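Clirville workshop, bench book
February 17, 2019

Cloths and table tops

Carrying on from the last entry, where I said I would sort out the cloths before doing anything more about the marks on the tables. Did the cupboard first, then the washing, then the tops.

Cloth cupboard

Everything came out. The bottom shelf was mostly old T-shirt rag that had gone stiff, plus a few tea towels that must have wandered in from the kitchen. Rag that had any metal dust in it has gone in the bin. The tea towels have gone back to the kitchen after a boil wash. The blue paper roll stays where it is, on the hook by the sink, for oil and for anything we don't want to put through the machine.

What is left is the fluffy cloths, which I have now split by colour:

Teal: white tables only, water or the weak mix, nothing else
Grey: floor, shelves, window ledges
Yellow: sink and taps

We had been using whichever one was nearest. I found grit in a yellow one that had clearly been on the floor, and I suspect that accounts for the fine scratches near the end of the long table. I can't prove it. The scratches only show when you get your head down low and look towards the light.

Washing

Ran the teal ones at 60 last time and they came out feeling harsh, with the pile flattened. Ran them at 40 this time with half the usual powder and no softener. Much better. They pick up water on the first pass now and don't push it about in front of them. Softener was the main problem, I think. The yellow ones had been washed with it as well and they would hardly take up a spill at all.

Dried on the rack, not on the radiator. They take most of the day that way. One on the radiator overnight dried in folds and held the shape, and it took a good shake to get it soft again.

Lint: the teal cloths shed a bit on the first use after washing. You can see it as a dark fluff on the white. Second use, hardly any. From now on they get a shake outside the back door before they go in the cupboard.

Cleaning mix

Stopped using the Zandero neat. The bottle gives a dilution for hard surfaces and we had all been ignoring it. Neat, it leaves a film on the matte white that catches dust, and the film shows up as streaks once the lamps are on. I wiped one strip neat and one strip with the weak mix, side by side, and left both overnight. The neat strip had dust stuck to it in the morning and felt slightly tacky. The weak strip felt the same as the rest of the table.

Mix for the tables: 6 ml of Zandero in the spray bottle, filled to the line with warm water. Label is on the bottle. Please don't top up from the big container without measuring it.

Plain water was enough for nearly everything except pencil, tape residue and the brown ring from the mug. Pencil came off with the mix and a bit of rubbing. The mug ring came off most of the way. There is still a faint shadow if you know where to look.

Tape residue

This was the slow part. Three kinds of tape had been used on the tops and they behave quite differently. The paper tape peels clean even after weeks. The cloth tape leaves its glue behind in a grid pattern. The clear tape splits along its length and comes up in slivers.

What worked on the glue: a teal cloth wrung out in hot water, laid over the patch for 90 seconds, then a plastic scraper held nearly flat. Repeat where needed. White spirit works faster but takes the matte look off the surface and leaves a shiny patch, so I tried it on the underside only and stopped there. Do not use it on top.

Paper tape only on the tables from here on. I have moved the cloth tape to the drawer under the vice.

Joint between the tops

The seam where the two tops meet collects crumbs, thread and eraser dust. A cloth run along it pushes the dirt further in. An old toothbrush along the gap, then the hoover with the narrow nozzle, got nearly all of it. After that, wipe away from the seam on both sides.

I also checked the level across it with the steel rule. The far top sat slightly lower at one end. Put 2 card shims under the leg and it is now flush as far as my fingertip can tell. Cloth edges used to snag there and they don't any more. Card will do for now, but it will squash in time and want replacing with something harder.

Light on the white

Some of what I had written down as streaks last time was light. With the lamps on, the matte surface shows pale bands that look just like smears from where you normally stand. I spent a while wiping at one of them. Check by moving your head or putting your hand in the way of the lamp before reaching for the spray.

Teal cloth on the white top in the first one, and the table again in the second.
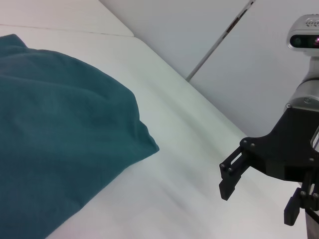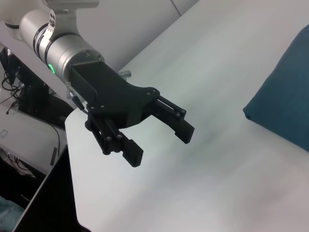

Folding and putting away

Cloths dropped in a heap on the table stay creased and don't wipe evenly, because only the high folds touch the surface. Fold in half, then in half again, and use one face at a time. When a face is dirty, turn to the next. Once all the faces are used, it goes in the wash bag and you take a fresh one.

Stack them in the cupboard with the fold facing out. It makes them easier to pull one at a time. I tried rolling them as well, but the rolls came undone on the shelf.

To buy

More teal cloths from Itar, same weight as the last lot. The thinner ones they sent before were no good on spills.
Plastic scrapers. The current one has a nick in the corner and will mark the surface sooner or later.
Hard shims for the leg.
Second spray bottle, so that plain water can have its own.

Still to do

Underside of the long table, which has glue from the old cable clips.
Look at the scratched end again with a lamp held low, and decide whether it is worth polishing or should just be turned to the wall.
Wash the grey cloths separately. They were left out of this batch and are soaking in the bucket by the back door.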